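Subtitles drift out of sync after episode 4 on streaming app
2 min read
13 September 2023

Doltasow
I'm watching a ten-part crime series through the Jemum app on a smart TV. Episodes one to four are fine. From episode five the English subtitles run ahead of the dialogue, and by the 24 minute mark they are almost 17 seconds early. Audio and picture stay matched. I have reinstalled the app, cleared the cache and tried a wired connection. The same episodes play correctly on my phone. Is this a fault in the TV or in the subtitle file?

3 comments · 2 shares

Miettinen
If the phone is fine, the subtitle file is probably fine as well. A gap that grows over the episode points to a frame rate mismatch – the file is timed for 25 fps and the TV is playing at 23.976, or the reverse. Look in the TV's picture settings for "match content frame rate" or similar and switch it off, then restart the episode from the beginning. Resuming partway keeps the old timing.

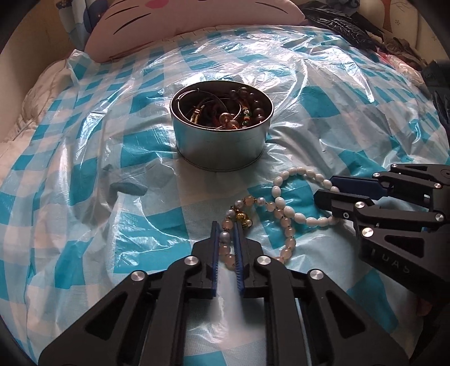
If that changes nothing, check the app version under Settings > About. Build 104 on my set had this behaviour with any series that changed distributor partway through a season. The next build cured it. Some TVs don't update apps on their own, so check the store manually.

17 people found this helpful

Fledus
Same problem here, different show. I turned the subtitles off and on again at each ad break. Works for a few minutes. Gave up and watched it on the laptop.

1483 views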